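# Looking after tea towels and kitchen cloths

Most kitchens have too many cloths in the drawer and only a few that dry anything. These notes cover washing, drying, storing and finally cutting them up.

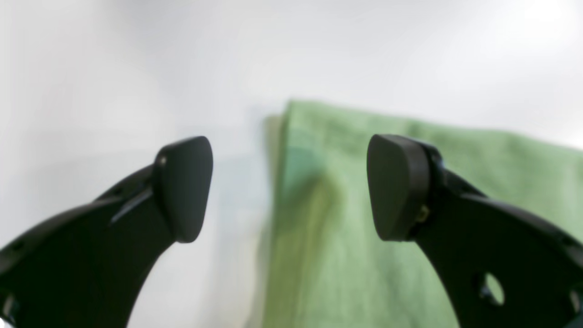
*A green cloth on a pale surface.*

## Before first use

New cotton towels come with a finish on them that makes them look smooth in the shop and stops them soaking anything up. Wash them twice before they go near a plate. Use ordinary powder and no softener. Linen ones need more than that, and the Skatard linen I bought in September was on its fifth wash before it would dry a glass without smearing.

Wash dark greens and reds on their own the first time. After that they can go in with other colours, but keep them away from white shirts.

## Washing

- 40 degrees is enough for cloths that have only dried clean dishes.
- Anything that has wiped up raw meat juice or egg goes in at 60, the same day.
- No fabric softener, ever. It coats the fibres and the towel pushes water about.
- Don't fill the drum. Towels packed tight come out with the soap still in them.
- Shake each one out before it goes on the line. It saves ironing.

If a towel smells sour as soon as it gets damp, washing it again in the normal way won't help much. Put it through a hot wash with no powder and a cup of white vinegar in the drum, then a second wash with powder as usual. Never use vinegar and bleach together or one straight after the other.

## Stains

Tea and coffee: rinse in cold water, then soak in oxygen bleach overnight. Coloured cloths can stand this if the packet says so.

Turmeric: wash, then hang in full sun while still wet. It fades over a few days.

Grease: rub washing-up liquid into the dry cloth and leave it for 25 minutes before it goes in the machine. Wetting it first makes the job harder.

Candle wax: freeze, crack off what you can, then iron between two sheets of brown paper. Change the paper when it goes clear.

Rust marks don't come out with anything I have tried. Those go straight to the rag bag.

## Drying between uses

A cloth left in a heap by the sink will be smelly by the next morning. Hang it opened out, over a rail or the oven door, with air on both sides. Hooks look tidy but the folds around the loop stay wet. I took ours down and put up a Callberg rail, 600 mm long, which holds two towels flat. It is fixed to the side of the cupboard with the screws supplied, though I swapped the wall plugs for better ones.

Keep one towel for hands and another for dishes. Different colours make this easy to remember. The hand towel gets changed daily and the dish towel when it feels damp all over.

## How many to keep

We run on 9 towels in use, plus two good linen ones for glasses. That covers a week with one wash in the middle. Fold them in thirds and stand them upright in the drawer, and put clean ones in at the back so they all get their turn.

## When they wear out

A towel gone thin in the middle can be cut down the centre and the outer edges sewn together. It gives a few more years — not pretty, but fine for pans. Beyond that, cut it into squares for the workshop.

Rags that have had linseed oil or wood oil on them can catch fire by themselves if they are left screwed up. Lay them out flat outdoors, away from anything that burns, until they are stiff, or keep them under water in a metal tin with a lid until you can get rid of them.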